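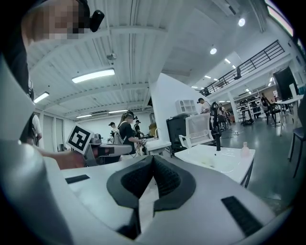
Il était neuf heures passées quand on nous a fait entrer dans l'atelier de Fastovgate, et j'ai tout de suite su que la matinée serait trop courte. J'attendais cette visite depuis septembre !

Notre guide, Gunther Frerichs, a commencé par le plus parlant : les pinces à main. Des poignées blanches avec deux doigts noirs rembourrés au bout, qu'on tient comme un outil et avec lesquelles on fait soi-même le geste que le robot devra refaire. Une caméra enregistre tout, et des cartes à gros motifs noirs et blancs (des marqueurs ArUco) servent de repères dans l'espace. Autour de nous ça travaillait pour de bon, plusieurs personnes en casquette entre les tables, une femme penchée sur son poste, le casque sur la tête, sans un regard pour les visiteurs.

J'ai pu essayer. L'exercice : prendre un gobelet, le poser sur une soucoupe, recommencer. On croit que c'est facile, et puis on s'aperçoit qu'on hésite, qu'on corrige en route, qu'on accélère à la fin... et tout cela, le robot l'apprend aussi ! J'ai fait six passages, Gunther en a gardé deux. Pour cette seule tâche, l'équipe avait déjà 374 démonstrations en stock.

Après la pause café (très bon gâteau aux noix, merci), Haruto Morikawa nous a montré l'autre méthode, le pilotage à distance. Là, on bouge un petit bras de commande et le grand suit, avec un léger retard auquel il faut s'habituer. Haruto pliait un torchon de cette façon tout en répondant à nos questions. Moi, j'ai réussi à le faire tomber par terre, deux fois. Il préfère de loin les pinces pour les gestes rapides et garde le pilotage pour ce qui demande de la force ou les deux bras. Les séances durent jusqu'à huit heures par jour en se relayant, et il m'a avoué rêver de torchons.

Côté pratique : chaussures fermées, arrivée par la cour et non par la rue, et prévoyez une petite laine. La prochaine visite du groupe sera chez Pirbridge, pour la partie logiciel. Je suis déjà inscrite.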